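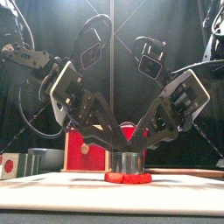
The Short, Sweet Life of a Butter Cookie

By Nermin Kahraman

The best cookie I ate this year was gone in two bites, and I was standing up in a parking lot in Bedmont when I ate it. It was un kurabiyesi, the Turkish flour cookie, which is as plain as cookies get: flour, butter or oil, powdered sugar, a little vanilla if you like. It held together until it touched my tongue and then it just gave up! I went back inside and bought a whole box.

The shop was Kılıçarslan, on the corner across from the Bedmont post office, and I have now been there more times than my editor knows about. Ferhat Sönmez opens at seven and the flour cookies are usually gone by lunch. He makes them with clarified butter, cooled until it sets and then beaten until it's nearly white. That beating takes longer than any recipe says. "People stop when it looks creamy," he told me. "Creamy is halfway."

I grew up with these cookies, or thought I did. My mother's were flatter and browner, and we loved them, and I would never tell her that Ferhat's are better. (She doesn't read the magazine until December, when I bring her the whole year in a stack.)

What got me going on this story was a question I couldn't answer. Why do so many places have nearly the same cookie? Scottish shortbread, Greek kourabiedes, Mexican polvorones, Chinese almond cookies, ghraybeh from Lebanon and Syria -- put them all on one plate and you'd swear they were cousins. Fat, flour, sugar, very little water. Each one crumbles in its own way, and the people who make them will argue about that crumble all afternoon if you let them. I let them.

Lingyun Wan bakes almond cookies in Flistville and sells them on Saturdays out of her sister's flower shop. Hers are made with lard, and she won't apologize for it. Lard coats the flour so well that the dough hardly gets a chance to turn stretchy, and the cookie breaks in big sandy pieces instead of snapping. She presses each one with her thumb and sets an almond in the dent. I tried a few and mine came out lopsided, and she baked them anyway and sent me home with them. 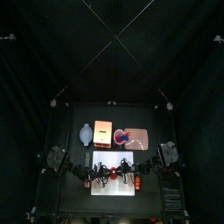 Vol. 16, No. 3

Across town, Nazmiye Yaman has other ideas. She ran the kitchen at a boarding house for years, and she wants a cookie with edges. She rolls her dough thick, chills it overnight, and cuts it straight down with no twisting. Twist the cutter, she says, and you smear the side of the dough, so the cookie leans in the oven. I had been twisting my whole life. I went home, made a batch both ways, and I'm a convert. The straight-cut ones stood up like little drums.

She's also strict about scraps. First cutting goes on one tray, and everything rolled a second time goes on another, because rerolled dough takes up more flour and bakes up tougher. The second tray is for dunking in coffee. I have to say I liked the second tray very much.

Then there's the oven. Every baker I met runs it lower than I do. Ferhat wants no color at all on top and only the faintest tan underneath. Nazmiye likes a gold rim. Lingyun brushes hers with egg and takes them as dark as a new penny, and the smell when she opens that oven door is enough to stop people on the sidewalk. I saw it happen twice.

I also spent a happy day with a box of recipe cards lent to me by Dilek Akyol, who inherited them along with her great-aunt's house on Drellari Street. There are 954 cards in the box. She counted them one winter when she was indexing the lot, and the flour cookie turns up under four different names. One card gives no amounts, only "as much flour as it takes." Another has a line crossed out so hard that the pencil went through the card. Dilek thinks it said "eggs."

We baked from the one with no amounts. It took three tries. The first batch spread into a single sheet, which we ate with spoons, and the second was so dry it coughed. On the third, Dilek stopped measuring and went by feel, adding flour until the dough quit sticking to the bowl but still looked soft and a bit shiny. Those were wonderful -- pale, tender, cracked across the top like dried mud, buried in powdered sugar. 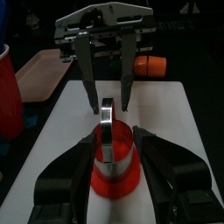 Round metal cutter or mold with a looped handle.

If you want to try this at home, start with good butter and give yourself a free afternoon. Clarify the butter the night before. Beat it longer than you think you should. Add the flour last and by hand, a scoop at a time, and quit as soon as the dough holds when you squeeze it. Bake one cookie by itself first. If it spreads, work in another spoonful of flour. Leave the finished cookies on the tray until they're fully cool, or they'll fall apart in your fingers.

They keep for two weeks in a tin, according to Ferhat. Mine have never made it past Tuesday.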